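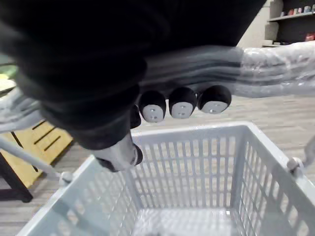
Mon 28 July. Black dye again, second bath of the winter. The Rosia cotton took the colour well but it still comes out of the rinse with hard fold lines, and in those lines the black is weaker. I would like it to behave more as the black covering in the photo, which is soft and only slightly creased, so the light goes over it without sharp lines. Ours has sharp lines everywhere. I think we fold the cloth too early, when the water is still running dark.

What I did today:

- Cloth weight before the bath 468 g, dry, all Rosia from the same roll.
- Divex black powder at 6 per cent of the cloth weight, dissolved first in a jug of hot water and passed through the old stocking.
- Bath kept at 69 degrees. I turned the cloth with the long stick every few minutes, but I did not write each time, sorry.
- Salt added in two parts, 15 minutes between them.

The second part of the salt went in too fast. There is one patch near the selvedge which looks darker than the rest, a little bit blue. In the previous bath we had the same patch and I blamed the cloth. Now I blame my hand. Next time the salt must be dissolved before it goes in the pot, even if it makes one more jug to wash.

For the rinse I followed the Hikitz sheet and used their fixer in the third water. The smell is strong, so please open the back window before you start and not after. The third water was still grey. The fourth was nearly clear. I stopped there, which was maybe lazy – the white rag test on the wet cloth left a weak mark, and on the dry cloth I will do it tomorrow.

Drying: I did not use the line. I rolled the cloth around the cardboard tube with an old towel inside, pressed out the water, then put it flat on the mesh. It takes the whole table and I am sorry for those who wanted to cut today. If the fold lines are gone when it is dry, we should build a second mesh and keep it only for the dark colours.

The Bezerra linen is not dyed yet. It has been washed one time with soda and it is still yellowish and stiff, and water sits on it in drops before it goes in. I will wash it again. The person who ordered the curtains wants both fabrics to match, and I have explained that linen and cotton never give exactly the same black in the same bath. We agreed to send two small pieces by post in September so they can look at them at their own window.

To buy: gloves in the small size, cotton tape for labels, a thermometer with a longer probe.

The used bath is in the blue bucket with the lid on. Please don't pour it out, I want to try it for grey on the offcuts.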